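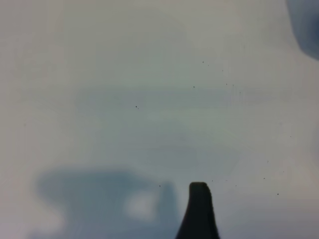 6. Setting the wrist camera and finding table height

Read sections 4 and 5 before you start. The arm should be bolted down, the emergency stop within reach, and the fingers fitted. You will want an hour for this the first time, whatever the Enda quick-start card says. The card says ten minutes. We have done it on two arms in the shared workshop and never got near ten minutes on either.

6.1 What you are trying to do

The arm needs to know how high the table is. The Istard controller offers two ways of finding out: you jog the finger down by hand until it touches, or you press Auto Level and let the wrist camera judge it. We recommend the first. Auto Level is a nice idea, but it works by looking for detail in the picture, and a plain pale table hasn't got much. With the camera close in, everything past the fingertip goes soft and the shadow of the arm can be the strongest shape on the surface. The software has been known to treat a shadow edge as the edge of a part. It will report full confidence while doing so.

6.2 Before moving anything

1. Wipe the table. Small specks matter more than you would expect, as the part finder picks them up and will sometimes give them a name.
2. Turn off any lamp directly over the arm. Light from two sides gives a paler shadow than light from one.
3. Set jog speed to the lowest step. Check it on the screen, as the dial and the screen don't always agree after a restart.
4. Open the camera view and make sure a fingertip is in it. If you can see no finger at all, the bracket is on the wrong way round. Go back to 5.4.

CAUTION: Keep hands off the table whenever the motors are live. The soft-stop feature in the Hosska firmware is sold as safe around fingers. We would not test that claim and neither should you.

6.3 Touching down by hand

5. Jog to the middle of the work area, well clear of the surface.
6. Lay one sheet of ordinary printer paper on the table under the finger.
7. Lower the finger in single steps. Look from the side, with your eye level with the table. Do not go by the camera view. It gives you no useful sense of the last few millimetres, and the shadow will fool you into thinking you have arrived.
8. After each step, slide the paper. Stop when it drags but still moves.
9. Press Store Z. Write the number on the card inside the control box lid as well. Ours reads 1231 in controller units. Yours will differ, so don't copy it.
10. Raise the finger, remove the paper, and repeat at each corner of the work area.

Note: If the corners disagree by more than 17 units, the table or the base is out of true. The controller will offer to correct for this in software. Shim the base first, then see whether you still need the correction.

6.4 Focus and exposure

11. Raise the arm to picking height, which is where the camera is meant to work. Focus it there. Trying to get the surface sharp at touch-down height is a waste of an afternoon.
12. Set exposure to manual. Start at 3000 and come down until the table is light grey. If it goes pure white you have lost the specks, and probably the edges of any pale part too.
13. Leave white balance on fixed. On auto, the same table can come out beige on one side of the view and bluish on the other, and the Nassar colour sorter does not cope.

Note: The manual for the Nassar add-on says it learns your table over time. We ran it through September and saw no sign of learning. A sheet of dark matt card under the parts helped more and cost next to nothing. Measure the height again if you add one.

6.5 Checking the result

14. Put the arm through the square test (menu, Tests, Square) with the height offset raised by a good margin. Keep a hand on the stop.
15. Lower the offset a little and run it again. Listen for scraping.
16. If you insist on trying Auto Level, do it now, and compare its figure with the one on your card. Where they differ, trust the card.

CAUTION: A firmware update wipes the stored height without saying so. After any update, start again from step 5.

Next: 7. First pick and place

Last updated: May 2026
4 comments | 2 shares
Contact | Copyright the authors | Back to top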